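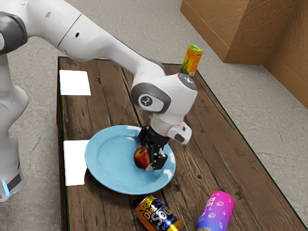
Bohdan Koval asked last term why we spend a whole session on gripper care when the arm itself hardly ever gives trouble, and that question sets the order of these notes.

Unit 4: Looking after the two-finger gripper

The Ninthorpe lab runs its arm both in simulation and on the bench. The same program drives both. The simulated fingers never wear, so a grasp that works on screen may slip on the real cell when the pads are worn or the screws have backed off.

Service interval

Service the gripper every 2,000 cycles. The counter is on the Status page. When the bench unit was opened in September it read 2,617, and one finger had play at the root.

Procedure

Move the arm to the park pose and press the emergency stop. Lock out the power before you touch the fingers.
Wipe the fingers with a dry cloth.
Check each finger screw with the torque driver. Replace any screw with a rounded head.
Push each finger sideways by hand. If it moves, stop and tell Melina Konstantinidis.
Restore power, stand clear and run the open-close test at low speed.
Reset the counter and sign the log.

After service

Run the fruit-and-plate task in the simulator first, then on the bench at reduced speed. Finger offsets are stored in the Pludum settings file. If you changed a pad, measure the new offset and enter it in both places.

For next time: read Unit 5, wrist flange and cable checks. Bring your log sheet.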